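The Bishop's Visit to Sillow

A short story

Print this story | E-mail to a friend

1.

The letter came in November, and Treasa Hennessy read it out in the porch after the early Mass with her gloves still on, which meant she had to turn the page with her teeth. Bishop Falcão would be coming to Sillow. He would stay one night, he would say Mass in the morning, and he would be very glad, he wrote, to meet people of every faith and of none, if they would care to come and sit down with him.

Now, you have to understand that a bishop had not slept in Sillow in living memory. There had been one who stopped for petrol, and there was another who was supposed to have looked in at the quarry chapel before the war, though the two families who remember hearing about it can't agree on which war. It is an island of 2,818 people if you include the lighthouse side, and most bishops, when they look at the ferry timetable, find that they can bless us perfectly well from the mainland.

"Every faith," said old Mr Mudard, who ran the ironmonger's and was, as far as anyone knew, the whole of the synagogue. "Does that mean me?"

"It means you, Lev," said Treasa, taking the paper out of her mouth. "It means everybody. I shall have to find chairs."

And off she went down the hill to find them, with her coat flying open and the letter in her fist, and by dinnertime there wasn't a house between the harbour and the school that hadn't heard about it, and quite a few that had heard he was bringing the Pope.

2.

The trouble, when it came, was over the bread.

Bronisława Piątek had baked for the church for 34 years. She baked for christenings and for funerals, and for the Methodists when their oven went, and every year at the end of the fast she sent a tray of poppy-seed rolls over to the prayer room above the net loft, where the families from the cannery met, and every year a tray of something sticky and wonderful came back. She had never asked anyone's leave to do it. So when Father Colm, who was young and meant well, said that perhaps for the Bishop they might order something in from Skuvano, across the water, where there was a proper baker with a van, she put down her cloth and went home without a word, and she didn't come to the evening service, or to the one after that.

I was her lodger in those days, in the little room over the yard, and I can tell you it was a bad week. She cooked as usual but she put the plates down hard. The radio stayed off. She washed her kitchen curtains, and when they were dry she washed them again. On the fourth evening I came in from the boats and found her at the counter with her hands folded, looking at the wall, and I asked her, because somebody had to, whether she was going to forgive him.

"I've forgiven him already," she said. "I did that on the way home. I just haven't finished being angry."

I said I hadn't known you could do both.

"Drink your tea," said Bronisława.

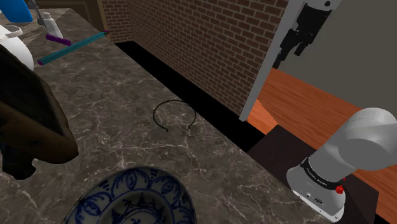 3.

It was Treasa who mended it, in the end, or Treasa and Mrs Rahmani between them. Mrs Rahmani taught the little ones at the prayer room and had six of her own, and she came up our path one evening in the driving rain with Treasa holding an umbrella over the pair of them and getting the worst of it herself. They sat down at the table and talked for a good half hour about the price of coal. I was told to stay where I was, so I stayed, and mended a glove that had nothing much wrong with it.

Then Mrs Rahmani said, as if it had only just come into her head, that her mother used to make a flat bread with black seeds on top, for guests, and that she had never once been able to get it right in the oven here. It came out like a slate. She had wondered if it was the flour.

"It's not the flour," said Bronisława.

"No?"

"What heat are you using?"

Well, that was that. They were at it until nearly midnight, the three of them, with sleeves up and the back door propped open to let the steam out. The first batch was a disgrace and we ate it with butter. The second was better. Over the third Mrs Rahmani went very quiet and then said something in her own language, and wiped her eyes with her wrist, and Bronisława patted her on the back and left a large white hand there on the good green cardigan.

Father Colm came round the next morning to apologise. He had a speech ready, you could see it moving about behind his face, but he had only got as far as "Mrs Piątek, I have been thinking" when she gave him a loaf to hold, and then another on top of it, and sent him down to the hall with them before they cooled.

4.

The Bishop was a smaller man than we had expected, and he had been sick on the ferry. He came down the gangway as grey as his scarf, shook hands with everybody who was there and with one or two bollards, and asked if he might sit for a moment on a fish box. Mr Mudard sat down on the next one along, to keep him company. They were seen to be laughing, and they arrived up at the hall a good while after everyone else, arm in arm, on the subject of hinges.

The hall holds around 200 if you're strict about the fire door, and I don't believe anyone was strict. There were people on the window sills. The Methodists had brought their urn. The children from the prayer room sang, and then the children from the church sang, and then there was some confusion and they all sang together, two different songs, and the Bishop clapped as hard as he had for the others.

He didn't preach. He said he had been given hymn 636 to introduce and would like to say one thing first, and he stood there turning the little book over in his hands for so long that Treasa started to get up, thinking he was ill again. Then he said that he had come from a town where the bells and the call to prayer had once gone up from the same street, when he was a boy, and that one summer both of them had stopped. He said he had missed the two sounds equally. He had never been able to explain that to anybody who hadn't lived there. Then he said, "Well, sing, please," and we sang.

Afterwards he went along the trestle and ate a piece of every single thing on it, as a guest ought to. When he came to the bread with the black seeds he stopped chewing. He asked who had made it.

Mrs Rahmani pointed at Bronisława, and Bronisława, at the very same moment, pointed at Mrs Rahmani.

He had three more slices, and he took the end of the loaf away with him in the morning, wrapped in a tea towel, for the crossing. Treasa thought that very unwise of him, with his stomach, and told him so on the quay. The tea towel came back by post before Christmas, washed and ironed, and Bronisława wouldn't have it used. It went in the drawer with the candles, and whenever she was looking for matches she would take it out and fold it again.

Contact us | Copyright remains with the author | Back to top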